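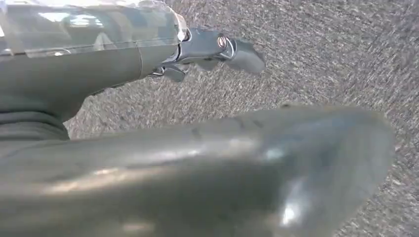 Tirnis patch notes and policy archive

Last updated January 28, 2019

Hello! I've been collecting the public announcements for Tirnis, the online card and strategy game from Plinisex, pretty much since the open beta, and this is the tidied-up version. It started as a folder of copied forum posts on my laptop (named "misc2", very professional) and got big enough that other people began asking for it, so now it has a readme.

What you get

There are 774 announcements in the main file, one per row, in plain CSV. Each row has the post title, the date it went up, the full text, the platform it applied to and a tag for the sort of thing it was: balance change, server notice, shop and pricing, account rules, or other. "Other" is mostly tournament news and that odd run of recipe posts from the second winter event, which I refused to leave out.

A second, smaller file called reversals.csv lists the 21 times Plinisex announced a policy and then took it back or watered it down. This is the one I'm fondest of! The big one is the always-online check for single-player campaigns, but there's also the trading fee, the name-change charge and the whole saga of the Akwood expansion being sold separately, then bundled, then sold separately again. Each row links the original post to the one that undid it.

How I tagged things

By hand, in the evenings, over most of a March and then in bits after that. If a post did two jobs (a server notice with a price rise tucked in at the bottom, say) I tagged it by whichever part players argued over most in the replies. That's a judgement call and you may well disagree. The replies themselves aren't included, as I didn't feel right copying other people's posts.

Known problems

Console posts from before version 7 are patchy. The old forum went down during the move and I only had what I'd saved.

6 rows have no date. I've left the field blank and kept them at the bottom.

Accented letters were mangled in the early exports. I think I've fixed them all, but if you search for the Borbély map and get nothing, try "Borb" and let me know.

Using it

Do what you like with my tags and notes, a mention would be lovely. The announcement text belongs to Plinisex, so please don't sell it or pass it off as your own. Corrections go in the issues page, and a link to a saved copy of the post helps a lot.

Next job is the mobile announcements, which I haven't started.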